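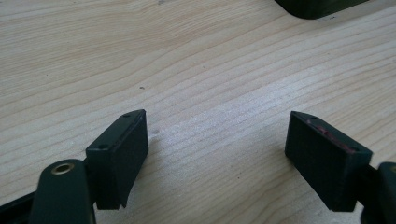 Frauke Grube 来信说，她照上一版第4章装到一半，发现两片指垫能够对上，但合拢后下缘先碰、上缘还留一道缝，问是不是打印件缩水。不是缩水，是旧版漏写了预紧顺序。本版第4章按她的反馈重写，旧版第4章作废，其余各章编号不变。

4 夹爪装配与调整

本章适用于手持式夹爪 Tidolby 的指垫、左右摆臂和枢轴部分。手柄、线束和相机支座见第5章和第6章。开始前应已完成第3章的打印件清理，所有支撑料去净，孔口无毛刺。

4.1 准备

需要的工具：
内六角扳手，2 mm
塞尺一套
游标卡尺
平口镊子
中强度螺纹胶
无纺布和异丙醇

工作面要求平整、不反光，面积能放下全部零件。木桌面可以直接使用，不必铺垫，但要先擦净。细小的金属屑压进指垫表面后很难剔除，会在软质工件上留下压痕。

注意：螺纹胶不得接触打印件。部分塑料遇厌氧胶会发脆开裂，裂纹可能过几天才出现。涂胶时只涂螺钉前端，装入前把多余的擦掉。

4.2 打印件检查

1. 用卡尺量指垫的厚度，在两端和中间各量一次。同一片上的差值不应超过 0.2 mm。
2. 将指垫内侧面朝下放在玻璃板或已知平整的面上，按压四角。任何一角能翘动，该件报废重打。
3. 检查指垫顶面的两个小孔。孔应贯通、不偏斜。孔壁若有拉丝，用手捻钻头清一遍，不要上电钻。
4. 检查摆臂圆头上的枢轴孔。金属衬圈压入之前，孔边不得有分层。
5. 左右摆臂并排放置，比较弯曲轮廓。两件应为镜像，方向打反是常见错误，切片时漏做镜像就会得到两件左臂。

说明：旧批次的切片文件按 Caltell 打印机的默认参数输出，层高与本版不同。两批零件不要混装在同一只夹爪上。如果手头只剩旧批次的指垫，应成对使用。

4.3 压入衬圈

1. 将衬圈放在摆臂圆头的孔口，翻边朝外。
2. 用台钳缓慢压入，钳口垫无纺布。不要用锤子敲。
3. 压到翻边与塑料面贴合即停。继续加力会使孔周鼓起，摆臂装上后转动发涩。
4. 从背面查看，衬圈应与孔同心，四周无缝隙。
5. 穿入枢轴销空转。销子应能靠自重滑落，且横向没有可以感觉到的晃动。

若销子卡滞，先拔出检查衬圈是否压歪。衬圈压歪后不能校正，只能顶出换新。同一个孔最多重压一次，第二次之后过盈量不足，须换摆臂。

4.4 安装摆臂

1. 把夹爪本体夹在软口台钳上，开口朝上。
2. 先装左臂。对准枢轴位置，依次放入垫片、摆臂、垫片，穿入枢轴销。
3. 旋上锁紧螺钉，先不涂胶，拧到刚好不松动为止。
4. 同样装右臂。
5. 接上同步连杆。连杆两端的长短孔有方向，长孔一端接右臂。
6. 手动开合十次，感觉全行程的阻力。阻力应当均匀，没有突跳。

注意：连杆接好之后，不要单独扳动一侧摆臂。力会全部落在连杆的长孔端，该处壁厚最小。

7. 若行程末端出现突跳，多半是连杆销露头过长，与本体内壁刮擦。换短销，或在销头下加一片垫片。

4.5 安装指垫

旧版在这里要求一次拧紧全部螺钉，这是合拢后上缘留缝的直接原因。指垫顶面靠近指尖的孔和靠近根部的孔受力不同，先拧死根部，指垫会绕根部微量转动，之后再拧指尖已拉不回来。

1. 将夹爪完全张开。
2. 左指垫贴上左臂，内侧面朝向夹口中间。两个孔与臂上的螺孔对齐。
3. 先装指尖一侧的螺钉，旋入三圈即停。
4. 再装根部一侧的螺钉，同样旋入三圈。
5. 右指垫重复以上步骤。
6. 慢慢合拢夹爪，让两片指垫的内侧面自行贴平。保持合拢，用橡皮筋在外侧箍住。
7. 按指尖左、指尖右、根部左、根部右的顺序，每颗每次拧四分之一圈，轮流进行，直到全部着力。
8. 取下橡皮筋，张开，再合拢，查看贴合情况。

Yasuo Wada 补充：第6步不要用手捏住代替橡皮筋，手捏的力偏向一侧，拧紧之后指垫会跟着偏。试过用小号弹簧夹，效果与橡皮筋相当，但夹子容易挡住根部螺钉。

说明：指垫在完全张开时，两片顶边互成浅V形，属于正常状态。平行度只在合拢位置检查，张开时测得的角度不作为判断依据。

4.6 检查平行度

1. 合拢夹爪，对着灯看夹缝。透光应均匀或完全不透光。
2. 用 0.1 mm 塞尺分别从上缘和下缘试插。两处均插不进为合格。
3. 若上缘可插入而下缘不能，松开四颗螺钉，回到 4.5 第6步。
4. 若重做一次后情况相同，在根部螺孔处、指垫与摆臂之间加一片 0.1 mm 垫片，两侧都加。
5. 若只有一侧偏斜，将左右指垫拆下，重新量厚度。多数情况是 4.2 第1步漏检。

合格后逐颗取出螺钉，涂胶，装回。一次只取一颗，装回后再取下一颗，避免指垫移位。胶的固化时间按瓶身说明，固化期间夹爪保持合拢，不得加载。

4.7 行程标定

标定需要夹爪接到 Trestico 控制板上，供电前确认第5章的线束检查已经完成。控制板固件里有两个行程参数，分别对应张开和合拢位置的原始读数。

1. 上电，打开标定页面。
2. 把夹爪完全张开，保持两秒，点击记录。
3. 完全合拢，保持两秒，点击记录。
4. 比较两次读数。参考机的合拢读数为 61，张开读数为 495。各台机器有差异，但合拢读数必须小于张开读数。
5. 若大小颠倒，说明传感器磁铁装反，断电后取出翻面。
6. 开合若干次，观察读数能否回到记录值附近。每次漂移方向一致，说明磁铁未粘牢。
7. 将夹爪停在行程中段，读数应稳定。停住不动时仍有跳动，检查传感器插头。
8. 保存参数，断电重启，再读一次，确认已写入。

注意：标定期间手指不要放在指垫之间。手持式夹爪没有电机，但复位弹簧的力足以夹伤指尖。

4.8 夹持试验

1. 准备三种试件：硬木方块、空铝罐、折成四层的棉布。
2. 在桌面上张开夹爪，使指垫下缘略高于桌面，不要拖着走。
3. 夹起木块，停留十秒，放下。木块不应转动或下滑。
4. 夹起铝罐，只用刚好能提起的力。罐壁不应出现凹痕。
5. 夹起棉布的一角，提起后轻抖。布角不应脱出。
6. 在灌水的瓶子上做一次负载试验，瓶子连水总重 340 克。提起后保持水平，查看两侧摆臂有无可见的弯曲。

试验失败时按下列情况处理：

木块转动：指垫只有局部接触，重做 4.6。
铝罐打滑：内侧面有油或脱模剂，用异丙醇擦拭，晾干再试。
棉布脱出：指尖未贴合，检查指尖一侧的两颗螺钉。
摆臂弯曲：打印填充率不足，或层向与受力方向垂直，换件。
提起时有咔声：枢轴锁紧螺钉松动，或衬圈未压到位。

4.9 使用中的维护

指垫内侧面的细纹是打印纹理，保留即可，不要打磨。磨光之后摩擦系数下降，夹持薄件会打滑。

指垫顶边容易沾上工件的颜色，尤其是涂漆的积木和记号笔标过的零件。沾色不影响夹持，但若相机画面要用于颜色识别，应在每次采集前擦净，否则颜色阈值要重调。擦拭用无纺布蘸少量异丙醇，沿长边单向擦。不要用丙酮。

每使用 20 小时检查一次：
枢轴处有无粉末
四颗指垫螺钉有无松动
连杆长孔有无拉长
合拢时透光是否均匀

枢轴处的粉末若为打印件颜色，说明摆臂侧面与本体相擦，加垫片。若带金属光泽，说明衬圈磨损，换衬圈和销子，两侧一起换。

指垫成对更换。只换一片时两侧厚度和摩擦都不一致，合拢位置会偏向旧的一片，4.7 的标定也须重做。

4.10 与旧版的差异

4.3 新增重压次数限制。
4.5 改为先指尖后根部，分次拧紧，合拢状态下预紧。
4.6 塞尺检查由单点改为上下两处。
4.7 参考读数按新磁铁更新，旧磁铁的读数不再列出。
4.8 增加棉布试件。

已按旧版装好且透光检查合格的夹爪无须拆改。装有 Birhane 套件指垫的，孔距与本版不同，不适用 4.5，沿用套件自带的说明，但 4.6 和 4.7 仍须执行。

本章修订日期：2023年2月22日，星期三。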